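Two fingers and a lot of screws

The maker works from a room in Clustow and shares the bigger tools at the Toft workshop, ten minutes away by bicycle. The hand-held gripper is called Jullow, and this is already the third version. "The first one I threw away after one evening," the builder told us. "The second one was good, but too heavy for my wrist."

The body is black plastic, with triangles cut out of the arms. "I wanted less weight and I wanted to see if something is bent," the builder said. Printing all parts took 41 hours. The pads gave more trouble – 10 shapes were tried before the ridges were right. "Smooth pads are nice on a table. On a thin box they slide, and you must press too much."
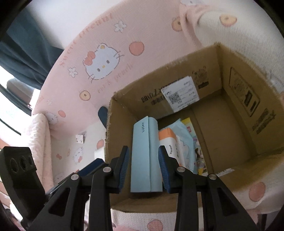
Jullow holding a pale blue pack over an open carton of packaged goods.

Soft packages are still the hard part, the builder admitted. "A box has two sides and you know where they are. A bag changes when you touch it." The notebook from January lists 177 lifts, with a small cross for each drop. We asked how many crosses there are. "Enough for a fourth version," was the answer.

Next comes a motor for the fingers, ordered from Nirer and not yet delivered. Until then the closing is done by hand. "I learn more this way – my own fingers tell me when the force is wrong."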